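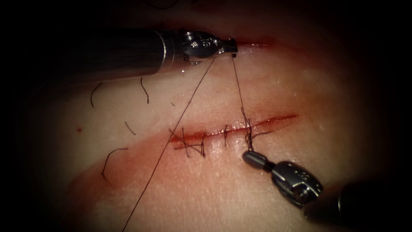

*Interrupted stitches in black thread, four in so far.*

March 16, 2026

I spent the winter repairing the awning I bought from Pindard in August. The canvas had split along the lower hem, and a running stitch failed twice at the same corner. When one point in a running stitch lets go, the load moves along the thread and the rest loosens with it.

The third repair uses separate stitches, each tied off with a square knot. Spacing is 6 mm, set back 10 mm from the tear. It takes far longer and uses a lot more thread, mostly in the tails.

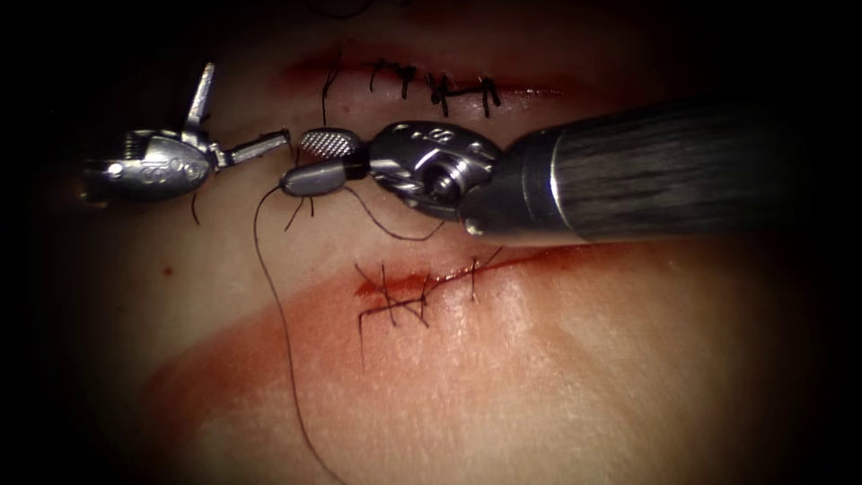 Thread choice mattered less than I expected. I tried waxed polyester from Atden and an unwaxed bonded nylon. The nylon knots slipped until I added a third throw. The waxed thread held with two, but it picks up grit.

Needle size did matter. Anything thick enough to push by hand left holes that leaked. I now use the thinnest needle that takes the thread, plus pliers.

Seam sealer goes on next, in two coats. The tin says 20 minutes between coats at room temperature, and my garage is colder than that, so I'll leave it overnight.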